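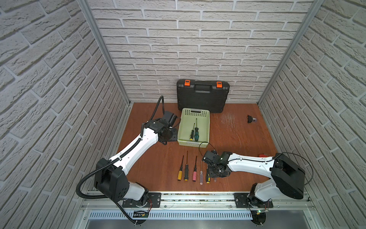

Fig. 2. Tool case standing upright, with the handle on top and an orange latch on each side of it.

4. Hanging the Mumix wall shelf

Before you begin, read the table of wall types on the previous page. For brick walls, use only the long plugs from bag B.

1. Hold the rail on the wall at the wished height and mark the two outer holes with a pencil.

2. Check the marks with a level. The distance between them must be 284 mm.

3. Drill both holes, then remove all the dust from inside them. Do not drill into the mortar line.

4. Push in the plugs until they are even with the wall.

5. Fix the rail with the two screws. Tighten by hand only.

6. Hang the shelf on the rail and press it down until you hear a click.

Note: The shelf of model 171 has no click. For this model, please close the small lock under the left side.

CAUTION: Never drill above or below a socket or a light switch. An electric cable can be in the wall.

CAUTION: Keep children away until the shelf is locked.

Missing parts can be ordered from Retcombe. Please give the part number 297 for the complete screw bag.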